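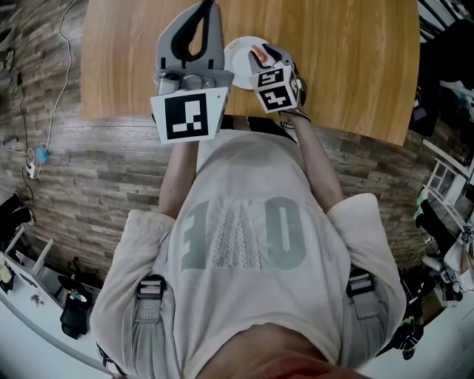

Udero opened its data collection floor to visitors for one afternoon in October, giving local manufacturers, students and two school groups a look at how the company records the hand movements it uses to train its robot arms. The session ran from 1 p.m. and was booked out, with 59 people admitted in small groups.

The work on show was table handling: picking up small food items, placing them on plates, moving plates from one side of a table to the other and clearing them again. An operator carries out each task with a pair of hand-held grippers, one per hand, and the motion of the grippers is recorded together with video. The recordings are later used to train a control model for a two-arm machine that Udero is developing under the name Ondel.

No robot arm is needed at the recording stage. Kristaps Vanags, who runs the collection program, told the first group that this was the main reason the company had moved away from remote control of the arms, the method it used until last year.

"With remote control you have one robot, one operator and a lot of waiting," Vanags said. "If the arm faults, the operator sits down. With the hand grippers, a person can do the same job at close to normal speed, and we can set up another station on any table we have."

The printed markers on the grippers drew the most questions. They are square black-and-white patterns that software can locate in a video image. From the apparent size and angle of a pattern, the software works out where the marker is and which way it is turned. A flat tag gives a reading only while its face is toward the camera. A cube carries patterns on several faces, so that one of them is more likely to stay in view when the wrist rotates.

Vanags said the markers are checked against a calibration board at the start of every shift. A tag that has been scratched or has begun to lift at a corner is replaced before recording starts, as a small shift in its position will show up as an error at the fingertips.

Visitors watched several runs with a plate and small pieces of food. Each run at Udero begins with the operator's hands in a set rest position and ends in the same position. Between runs an assistant changes the location of the plate and the food according to a printed list. The list covers 16 starting layouts for the plate task, and an operator works through all of them before moving on to another object.

The variation is deliberate. A model trained on a plate that always sits in one place tends to reach for that place, whether or not the plate is there. Table height and lighting are varied as well, though not during the open afternoon.

Runs in which an item is dropped are kept if the operator picks it up again and completes the task. They are labeled separately. Runs that are abandoned partway are removed from the training set and stored for fault analysis.

Asked by one of the students why food was used in place of plastic blocks, Vanags said soft and uneven items were closer to what customers had asked for. Grip force is the hard part. The grippers have no force sensor in the current version, and the model has to judge how far to close the fingers from the video and the recorded finger opening alone. A version with sensing in the fingers is being tested with Viklund, a parts supplier, but is not yet used for regular recording.

Operators work in blocks of 15 minutes, followed by a break. Udero said it had tried longer blocks and found that movements became less consistent toward the end, mainly through tiredness in the forearms. Harness straps are adjusted for each person at the start of the shift. Six operators are trained on the system at present, and the company plans to add a second shift in the spring.

Later groups were able to try the grippers themselves at a practice table. Most managed to lift a plate on the first or second attempt. Small items took longer. Several visitors said they had trouble judging the distance to the fingertips, which sit well ahead of the hand. Udero puts new operators through two days of practice before any of their runs are saved.

The afternoon ended with a question session. A representative of Wemik, which runs staff canteens and is considering a trial of Ondel in one of its kitchens, asked how the machine would deal with plates it had not seen before. Vanags said plain round plates in other sizes had caused few problems in testing, while deep bowls and divided trays would need their own recordings. Wet surfaces have not been tested.

He declined to give a success rate for the plate task, saying the figure depended heavily on the layout and the item and that results would be released once the full set of tests had been repeated on a second machine.

Another visitor asked whether people outside the company appeared in the recordings. Udero said all regular recording is done by its own staff under a written agreement, and that practice runs made by visitors during the open afternoon were not saved.

Udero intends to hold another open afternoon once the first Ondel unit has been installed on the same floor. Visitors would then be able to watch the machine attempt the plate task using a model trained on the operators' recordings. Schools and companies that could not get a place this time have been put on a waiting list and will be contacted first.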